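Protokoll der Besprechung Verpflegung und Pausentisch
Hausgemeinschaft Belside, Besprechungsraum im Erdgeschoss, September
Beginn: 16.30 Uhr
Leitung: Adoración Zabala
Anwesend: siehe Liste im Ordner, entschuldigt niemand
Protokoll: Empfang

TOP 1 Protokoll der letzten Sitzung

Das Protokoll wird ohne Änderungen angenommen. Offen ist noch der Punkt Getränkelieferung. Er wird unter TOP 4 behandelt.

TOP 2 Abrechnung

Frau Zabala legt die Zahlen seit der letzten Sitzung vor. Für Snacks und Getränke wurden 1154 Euro ausgegeben, davon entfallen 211 Euro auf belegte Brote und Sandwiches. Die Firma Boltex hat ihren Anteil überwiesen, der Anteil von Robles steht noch aus. Robles wird schriftlich erinnert. Aus der Runde kommt die Frage, ob die Kosten künftig nach Köpfen statt nach Firmen geteilt werden können. Frau Zabala hält das für machbar, braucht dafür aber von beiden Firmen aktuelle Personalzahlen. Wird bis zur nächsten Sitzung geklärt.

TOP 3 Aufteilung des Tisches

Der Tisch mit der braunen Auflage soll so eingerichtet bleiben wie zuletzt besprochen. Die Flaschen stehen im durchsichtigen Stufenständer hinter dem beigen Tablett. Das Tablett selbst bleibt frei, es dient zum Zusammenstellen und wird nicht als Ablage benutzt. Verpackte Kleinigkeiten und Cracker gehören in die weiße rechteckige Schale, Sandwiches in den runden Korb.

Über den großen durchsichtigen Ständer an der linken Seite wurde länger gesprochen. Mehrere Anwesende finden ihn unübersichtlich. Becher kippen auf der oberen Stufe leicht um, und die größeren Packungen werden nur angelehnt. Vorschlag aus der Runde: Becher nach unten, kleine Schachteln nach oben. Gegenvorschlag: den Ständer ganz abschaffen und durch einen zweiten Korb ersetzen. Der Gegenvorschlag findet keine Mehrheit — Körbe haben wir genug, und man sieht nicht, was unten liegt.
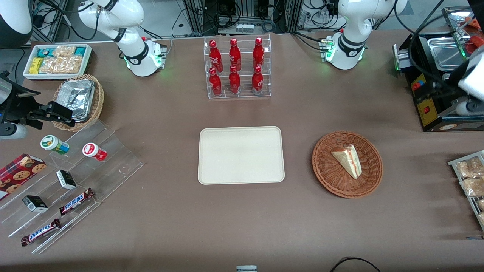

Beschlossen wird, die neue Belegung der Stufen zunächst bis zur nächsten Sitzung auszuprobieren. Der Empfang bringt an jeder Stufe ein kleines Schild an. Wer etwas herausnimmt und dabei etwas umwirft, stellt es bitte wieder hin.

Alufolie und Aluschalen: Sie werden nach Gebrauch entsorgt und nicht im Korb gesammelt. Es wurde angemerkt, dass im Korb neben den Crackern regelmäßig zerknüllte Folie liegen bleibt. Der Korb soll frei bleiben, damit er für Obst genutzt werden kann. Die Obstbestellung läuft bis auf Weiteres über Robles.

TOP 4 Getränke

Der Lieferant Rarano hat die Lieferzeit auf 13 Uhr verlegt. Das passt schlecht, weil dann der Tisch benutzt wird. Frau Zabala fragt an, ob eine Lieferung am Vormittag möglich ist. Falls nicht, werden die Kisten zunächst im Flur abgestellt und erst nach der Pause eingeräumt.

Der Flaschenständer wird nur mit einer Sorte bestückt. Der Wunsch nach gemischter Bestückung wurde noch einmal vorgetragen und abgelehnt, 3 Stimmen dafür. Andere Getränke stehen weiterhin im Kühlschrank. Wasser ist davon nicht betroffen, es bleibt am Spender.

TOP 5 Haltbarkeit und Beschriftung

Sandwiches bleiben bis zur Ausgabe verpackt und werden am selben Tag verbraucht. Was am Abend noch im runden Korb liegt, kommt weg, auch wenn es noch gut aussieht. Dazu gab es Widerspruch. Einige würden die Reste gern mitnehmen. Einigung: Mitnehmen ist ab 17 Uhr erlaubt, vorher nicht.

Angebrochene Kekspackungen bitte mit einer Klammer schließen. Klammern liegen in der Schublade unter der Kaffeemaschine, neue sind bestellt. Eigene Lebensmittel gehören nicht auf den Tisch und müssen im Kühlschrank mit Namen versehen sein.

TOP 6 Verschiedenes

Boltex bittet darum, nussfreie Snacks gesondert anzubieten. Der Empfang prüft, welche der bisherigen Artikel infrage kommen, und stellt eine Liste zusammen. Bis dahin bitte die Angaben auf der Packung lesen.

Die Tischauflage hat an einer Ecke Flecken. Ein Austausch wird vorerst nicht für nötig gehalten.

Der Schlüssel für den Vorratsschrank hängt wieder am Empfang — bitte nach Benutzung zurückbringen und nicht weitergeben.

Aufgaben
Zabala: Erinnerung an Robles, Anfrage bei Rarano, Personalzahlen
Empfang: Schilder für den Ständer, Liste nussfreie Artikel
Robles: Obstbestellung

Ende: 17.40 Uhr
Der nächste Termin wird per Rundmail bekannt gegeben.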